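Making room under the mezzanine

Posted 12/31/25

Taner Kırmızıgül has spent most of the past year thinking about one room. It is the main hall at Sterlow, a tall indoor workspace with white walls, a white ceiling and a mezzanine on one side. He runs the building, and he is the person people call when a light goes out or a door sticks.

We talked at the end of a workday, with the lights still on. I asked him what the hall was like when he took it over.

"Dim," he said. "It had good height and bad light. People would bring a desk lamp from home and run a cord across the floor. I took out a lot of cords."

The floor area is 1118 square feet, with another 425 upstairs on the mezzanine. The lighting went in over two weekends, done by an electrical contractor called Cutano. Kırmızıgül wanted more than one kind of fixture and had to argue for it.

"They quoted me one type for the whole ceiling. It was cheaper. But you have people standing, people sitting, people walking in from the street. I asked for round ones set into the ceiling, then narrow ones in a line going back, and a long tube over on the other side. It looks mixed because it is mixed." 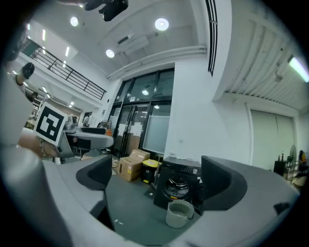 He left the pipes where they were. Boxing them in would have cost money and made every repair slower. "They're painted white, the wall is white. After a week you stop seeing them," he said. The slatted panel was a choice he made himself, after seeing one like it in a dentist's waiting room.

The railing upstairs is black. An early plan had it in white, to match the walls. Kırmızıgül changed the order.

"White railings get dirty from hands. You'd be repainting every January. I also want people to notice where the edge is."

He has had complaints. The mezzanine gets warm in the afternoon, and sound carries up from the hall. He keeps a list of these in a notebook and had 3 open items on the day we met. One was a squeaking door. Another was a request for coat hooks by the entrance, which he said he would put up himself after the holiday.

I asked if he would do anything differently.

"More outlets. You can never have enough outlets. And I would have ordered the paint all at once. We ran short and the second batch was a different white. I can still find the line if I look for it."

He would not tell me where it is. He had the building to lock up, and he wanted to check the upstairs windows first.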